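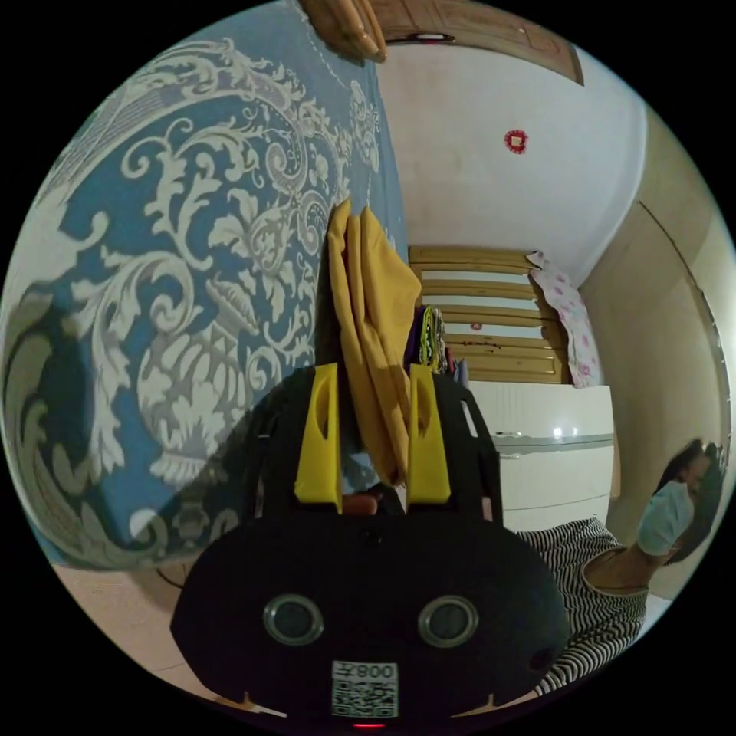 Qu'est-ce que l'automatisation du pliage change pour les personnes qui s'occupent du linge ?
Elle déplace surtout leur attention : le geste répété leur prend moins de temps, tandis que le tri, la préparation des pièces et la reprise des ratés en prennent davantage.

Imprimer cet article | Envoyer par e-mail

Rubrique : Travail et techniques > Métiers du linge

4.2. Ce que les mains continuent de savoir

Figure 3. Pince tenue à la main, à deux doigts jaunes, près d'un tissu jaune moutarde plié et d'une couverture bleue à rinceaux blancs.

Nous avons longuement hésité, Lanying Zeng et moi, sur la place à donner au toucher dans cette section, tant le sujet revenait dans les entretiens, souvent par des chemins détournés et parfois une fois le carnet refermé. Les 18 salariées et salariés de l'atelier de Treltport que nous avons rencontrés en parlaient volontiers, avec une précision qui nous a plus d'une fois obligées à leur demander de recommencer plus lentement. Une couverture épaisse se saisit par le bord et se laisse retomber avant d'être pliée ; un vêtement fin se pince à peine — trop de force, et le pli se marque là où personne n'en voulait.

Le poste automatisé Kan, mis en service en juin, a été pensé pour des pièces régulières. Il les prend bien quand elles lui arrivent bien, ce qui suppose que quelqu'un les ait d'abord démêlées, retournées et présentées dans le bon sens. Cette préparation existait déjà avant lui, mais elle se faisait dans le même mouvement que le pliage, et l'on n'avait pas de mot pour la désigner. L'équipe l'appelle maintenant « donner la pièce ». L'expression est venue toute seule, sans consigne de l'encadrement, et nous l'avons adoptée à notre tour.

La question de la prise, à laquelle renvoie la figure 3, a occupé une bonne partie de nos échanges. Deux doigts suffisent pour tenir un tissu ; ils suffisent moins bien pour le comprendre. Les plus anciennes de l'atelier disent sentir au bout des doigts si deux épaisseurs sont restées collées l'une à l'autre, et elles corrigent sans y penser. Devant la machine, cette correction devient un arrêt : on appuie sur pause, on reprend la pièce, on relance. Avec environ 500 pièces par poste et par jour, ces petites interruptions finissent par donner son rythme à la journée, et c'est d'elles, bien plus que de la vitesse, que l'on se plaint à la pause.

Il serait pourtant injuste de s'en tenir aux plaintes. Plusieurs personnes nous ont confié, avec un soulagement que nous tenons à rapporter, que leurs épaules les faisaient moins souffrir le soir. D'autres apprécient de pouvoir se parler en travaillant. Six ont demandé à suivre la formation au réglage proposée par Jutura, et celles qui l'ont terminée sont aujourd'hui consultées dès qu'une matière nouvelle arrive — une reconnaissance à laquelle elles ne s'attendaient guère, et dont le salaire, il faut bien le dire, ne porte pas encore la trace.

Nous reviendrons en 4.3 sur le site de Clarkthorpe, où la préparation a été confiée à une équipe distincte et où les rapports entre collègues ont pris un tour assez différent.

Contact : Su-chen Cheng | Tous droits réservés | Haut de page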